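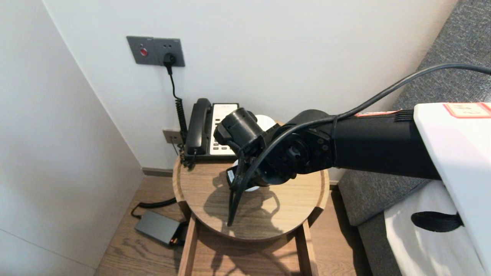 Okay, small apartment thread, because I finally did something with the phone corner and I have opinions now.

Background: when I moved into the place on Talow I kept a landline. Yes, a real one, with a cord. My cell gets one bar in the bedroom and zero in the kitchen, and my aunt will only call a number she has written on the inside of a cupboard door. Mine ends in 3589 and it's staying that way.

For two years the phone lived on the floor. Then on a stack of magazines. Then on a kitchen chair, which meant I had one chair for eating and one chair for phoning.

Lucie Fraser (upstairs, great taste, terrible parking) told me to stop looking at consoles and desks and get a little round side table. A corner eats a square table, she said, and you bang your hip on it forever. A round one you just slide past.

She was right and I've told her so, which I regret already.

Got mine secondhand from Morin for $50. The guy wanted more, but I stood there looking sad in a raincoat and he caved. Light wood, three minutes to wipe down, fits in the back seat if you're patient with it.

Placement tip if you're doing the same thing: put the table down FIRST, live with it for a few days, then plug stuff in. I did it the other way around and ended up on my knees with a flashlight in my teeth, feeding cable through a gap I could've just left wider.
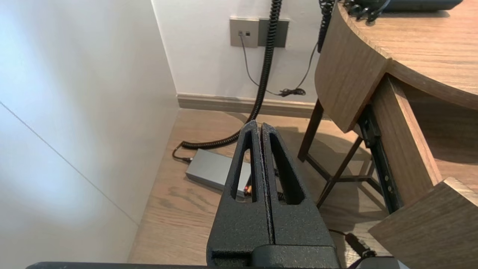 Do you need to get an extension cable so the phone can reach a table?

Only if the table is more than a few steps from the socket. The line cord that came with my phone was plenty for a corner, and the extra length turned out to be more of a headache than being short would have been. Try the one you have before you spend anything.

Next up, cords. I hate them! I love my phone and I hate every single thing that comes out of the back of it.

The coiled ones are the worst because they have a mind of their own. You lift one up, tuck it behind something, turn around to get your coffee and it's back on the floor like a cat.

Harvey Chisholm from my old job swears by those plastic clips with the sticky back. I bought a pack of 20 and have used 2. They hold the thin cables fine. A coiled cord laughs at them.

What I do with handset cords now: unplug the end at the handset, let it hang straight down and spin until it stops, plug it back in. Takes a minute, and you get maybe a month before it's all knotted up again from pacing around while you talk. (I pace. I'm a pacer.)

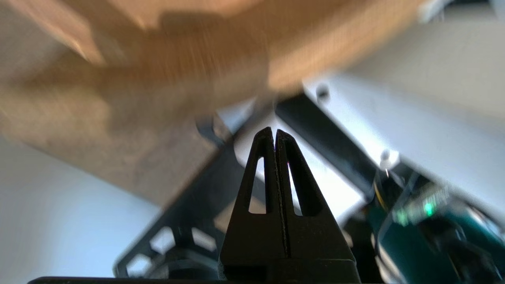

And if yours has gone past the spinning stage, where one bit of the coil has flipped and bends back on itself, you can wind it backward around a pencil and leave it overnight. It mostly behaves after that. Replacements are cheap too, so don't be a hero about it.

Somebody asked me about cable boxes, the kind with a lid and slots at the ends. I had one from Wornora and it was okay, but in a corner it just becomes another object sitting on the floor that you vacuum around. I gave it to Lucie and she keeps tea in it.

Long-term plan is a small hook screwed under the tabletop, toward the back, so the slack hangs up high where a mop can get by. I'll do it in July when I've got time off. Or I'll say I will.

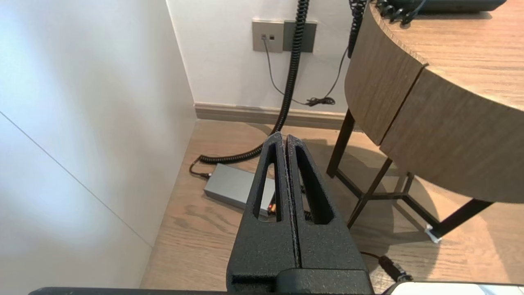

Vacuuming is what pushed me to care about any of this, by the way. I had a rug in the corner at first and it hid everything, including a truly upsetting amount of dust. With bare wood floor you see it all - the long coil running over the boards to the power adapter, the thin gray cable bunched up in its little tangle by the wall - and it bugs you enough that you do something about it. So, no rug. That's my official position until winter.

One more for the people who messaged about the noise: a phone on a wood table rings LOUD. A felt pad under the base takes the edge off, and it stops the whole thing from scooting when you grab the handset in a hurry.

Anyway, next thread is the hall closet. I found a box in there still taped shut from Uturside, two apartments ago, and I'm a little scared of it. If you've got a phone corner, send me yours, messy ones especially.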